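**Best way to store everyday plates when you have almost no cupboard space?**

Kulsoom Dogar

Hi all! We just moved into a rental in Brosthorpe and the kitchen has one tiny cupboard, which is already full of pans. My plates are a mix of odd ones I've picked up over the years, so they don't stack nicely, and I already chipped one of my favorites (I could have cried). I have a 20 inch stretch of counter to play with. Do I buy a rack, or just pile them up somewhere and hope?

---

Minhas

rack. get a cheap one

---

Berhanu Ayele

I lived with a kitchen like that for years, so I feel your pain! I tried a Skadwood wire rack first and hated it - the slots were too narrow for anything with a deep rim, and the whole thing slid around whenever I pulled a plate out.

What I'd do is get a plain plastic bin, the rectangular kind with straight sides. Before you buy anything, spread all your plates out on the table and see what you really own. Match them by size, put the biggest at the bottom and lay a folded paper towel between any that are hand-painted or already chipped.
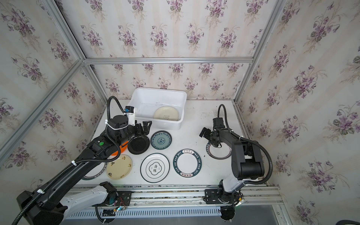
Also, don't fill it to the top, or you'll be fishing around for the bottom plate every single morning and that's how mine got chipped. Keep the four or five you use daily in the bin and box up the rest for when people come over. Wash the bin out now and then too, crumbs get in there somehow! And measure your biggest plate first - I forgot, and had to take my first bin back to the store.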